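Holst College of Hospitality
Food Service and Household Practice, Level 2
Course handout, Unit 16: Draining, drying and returning plates to use
Prepared by Sigrún Grímsdóttir and Fiachra Hegarty
Issued September 2025

Purpose of this unit

Students who have completed the unit on hand washing will be able to produce a clean plate at the sink. The present unit deals with the interval between the sink and the cupboard. During this interval plates are frequently chipped, stacked while damp, or handled on the eating surface. Assessors have reported that marks are lost here more often than at any other stage of the practical test.

The unit should be read together with the safety sheet for the wash-up area. Students who have not signed the safety sheet will not be admitted to the practical session.

1. Terms used

Draining is the period in which water runs off a plate under its own weight. Drying is the removal of whatever moisture remains, by air or by cloth. The two are assessed separately, and a plate that has drained is not to be described as dry in the written paper.

A peg rack is a rack with rows of upright pegs, between which plates stand on edge. A flat rack is a grid or tray on which items lie or are inverted. The foot of a plate is the ring or raised part on its underside. The rim is the outer edge, and the well is the lower area in which food is placed.

2. The draining area

The draining area is set up before washing begins. The surface is wiped, dried and cleared of anything not required for the task. The rack is placed towards the back so that the front of the table remains free for setting plates down. A tray or folded cloth goes under the rack if the surface would be harmed by water.

Clean and unwashed items are kept on separate surfaces throughout. In the training kitchen, unwashed items remain on the trolley until they are taken to the sink. Students working in a domestic kitchen for the home assignment may use a second worktop or a large tray for this purpose.

3. Loading a peg rack

A plate is held by the rim, with the fingers clear of the well. It is lowered between two pegs until its edge rests on the base of the rack, and it is released only when it stands without support. Dropping a plate the last short distance is a fault, including where the plate is plastic and no damage results.

Plates are loaded from one end of the rack to the other, all facing the same way. Larger plates go in first. Where the plates are of mixed sizes, a gap is left between one size and the next. Adjacent plates must not touch, as water held between two surfaces will not drain.

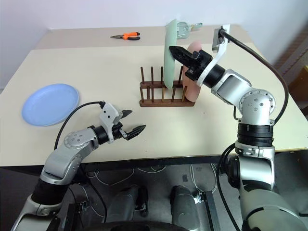
Figure 1. Peg rack in dark wood with two plates on edge, and a light blue plate laid flat on the table to the left.

Students should compare the two plates in the rack in Figure 1. The mint-green plate stands upright. The salmon-pink plate is at a slant. A slanting plate should be checked for seating and, if necessary, lifted and set again before another is placed beside it.

The plate on the table lies flat with its rim raised. This position is acceptable for a plate that is about to be racked or about to be used. It is not a draining position, and a plate left in it while wet will be marked as not drained.

4. Glass items

Glass is washed before plates and should be put away before plates are racked wherever time allows. If glass must share the draining area, it is given its own space with a clear hand's width on all sides. Jars and jugs with metal fittings are dried by cloth at once, with attention to the places where metal meets glass. Lids are left open until the inside is fully dry.

5. Care of wooden racks

A wooden rack is rinsed after each session, shaken and stood on its side to dry. It is not soaked and is not put through the dishwasher. Racks are examined weekly for loose pegs, splits and dark spotting at the foot of the pegs. A rack with a loose peg is withdrawn and reported to Mogens Vigfúsdóttir in the equipment store. Students are not to glue pegs themselves.

Oil is applied twice a term by store staff. An oiled rack is labelled and must not be used until the label has been removed.

6. Unloading and storage

Hands are washed and dried before unloading. Each plate is lifted straight up, clear of the pegs, and the foot is checked with a dry cloth. If the cloth picks up moisture, the plate is wiped all over or returned to the rack. Plates are stacked by size, the largest at the bottom, and carried with both hands.

Cloths used for drying are changed as soon as they feel damp. A cloth that has touched the floor, an apron or an unwashed item goes directly to the laundry bin.

7. Preparation for the practical session

Before attending, students are required to:
read sections 2 to 6 of this handout;
bring 2 clean cotton cloths, washed without fabric softener;
complete a written answer of no more than 800 words on the differences between air drying and cloth drying in a shared kitchen.

Written answers are handed to Bjartur Brøndum at the start of the session. Late answers are accepted only with a signed note from the course office.

Students repeating the unit need not submit a new written answer if the earlier one was passed. They must still attend the full practical session and bring their own cloths.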